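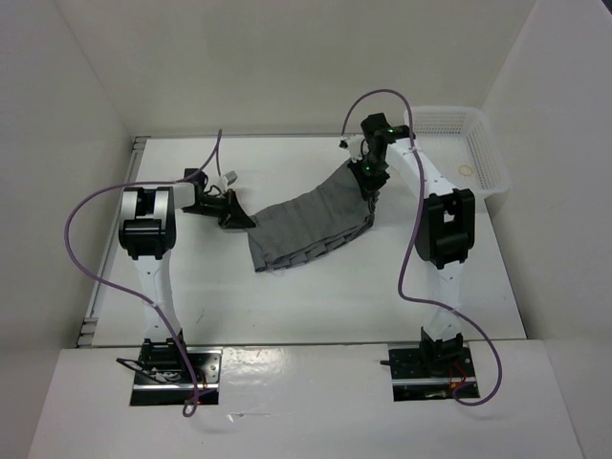
Gray cloth on the folding table, Joralmont open day

So I spent a whole afternoon at an open day for people who like laundry, and I would do it again tomorrow. The Joralmont works opens its doors once a year, in December, and this time I finally got my act together and booked a spot (5 dollars, and that included coffee and a cookie the size of my hand!). I took the bus out, got off one stop too early, and walked the rest of the way along the canal with my hood up.

If you don't know Joralmont, they handle linens and towels for hotels and restaurants, and they have a small textile room upstairs where they try out different ways of folding and storing things. I mostly went for the upstairs part. My partner thinks this is very funny. My partner also stuffs fitted sheets into the closet in a ball, so I don't take notes from that direction.

We started downstairs with the washers. Loud! They gave out foam earplugs at the door and I'm glad I took mine. There are 20 machines in two long rows, and the floor has painted lanes so you don't wander in front of a cart. The carts are blue, they squeak, and they come at you fast. The woman leading our group walked backward the entire time and never once looked over her shoulder, and I have no idea how she did it.

After that came the drying hall, which smelled amazing, like warm bread and soap. I would have happily stayed there with a book. They had laid out napkins from the same batch, some pulled out right away and some left sitting in a heap, and let us feel them. The heap ones had creases set so hard that they'd need a press. I already knew I should take things out as soon as the buzzer goes. I still don't do it. Maybe now I will.

Then up the stairs (steep, no elevator on that side, so call ahead if that's a problem for you) to the textile room. It's a lot quieter up there. The table is plain white with off-white walls behind it and on both sides, and with the gray cloth lying across it on the diagonal you really notice the folds. I liked that cloth a lot. It was in a long layered strip, pretty smooth on top, with wavy little pleats stacked up along the lower side and the right end all bunched and crumpled. There were even a few thin, light threads down by the left corner. Looked like every dish towel in my kitchen drawer, which made me feel better about my kitchen drawer.

Long strips were the big topic upstairs. I've always gone for squares, but a strip is the first step for the roll they use in their restaurant packs, and for the stand-up fold as well. You get the strip even, you smooth it from the middle out to the ends, and then you either roll it or fold it in thirds. My first one came out shaped like a croissant. The second was better. By the fourth or so I was getting cocky and tried it with a bath towel, and that was too much towel for the spot I had.

There was a storage display by the windows too, with shelves from a company called Vomen and some fabric boxes by Clikach. The Vomen shelves are shallow, so you can't lose things at the back, and I kind of want them for the hallway. Then I saw the tag, 370 dollars for the tall one, and I wanted them a little less. The Clikach boxes were nicer than I expected, but the lids don't stay on if you fill them properly. I bought a small one anyway. It has my scarves in it.

Lunch was at the Thevar, the diner across the street. Grilled cheese, tomato soup, pickles on the side. It gets packed on open day, so go early or go late. I went right in the middle like a fool and ate standing at the window counter with my tote bag between my feet.

A few practical things if you're thinking of going next time. Parking is tiny. The lot holds maybe a dozen cars and people circle it forever, so take the bus. Wear flat shoes. Tickets are limited to 300 for the day and they go fast, and you pick a time slot when you book. The gift shop takes cards but the coffee stand doesn't. Bring a sweater for upstairs, too.

I came home and refolded every towel in the linen closet before I took my coat off. Two shelves are still holding up, and the bottom one has already gone back to being a heap.

Posted Wednesday, January 1, 2025

20 shares
5 comments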